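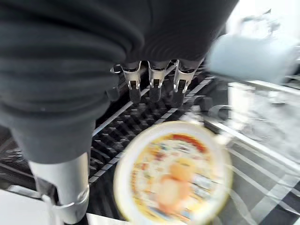
Our project asked how many demonstrations a two-handed robot needs before it can load a dish rack on its own. We called it Lalell. An operator in a VR headset drives both arms, every joint angle gets logged, and the recordings become training data.

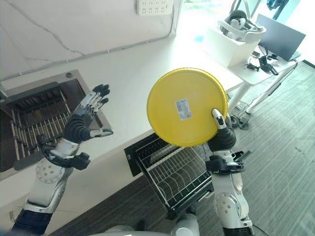
Indrek Lapiņa

I did most of the driving, and I loved it! My first 70 runs were terrible — I kept squeezing too early and had to start over. By run 200 my hands had slowed down and the logs looked far smoother. Flat things like lids were my favorite, though the sink area took patience. The faucet sits right where you want to swing your wrist,
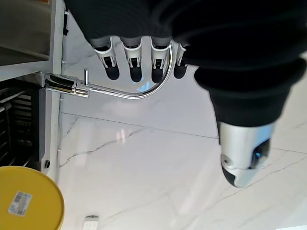
so I learned to raise the whole arm first and only then turn the hand. Once I made that a habit, I threw out fewer runs, and the paths were much easier to compare.

We kept 1176 demonstrations in the end, split into seven object groups. Mugs got the biggest share, because passing one from hand to hand means both arms have to agree on timing (a great puzzle, and the part I'd happily do again).
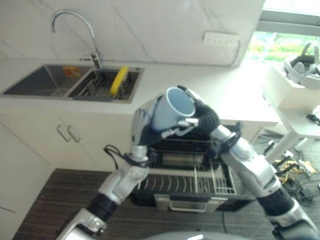 Next steps

Train on the mug group alone, then add plates and lids in October.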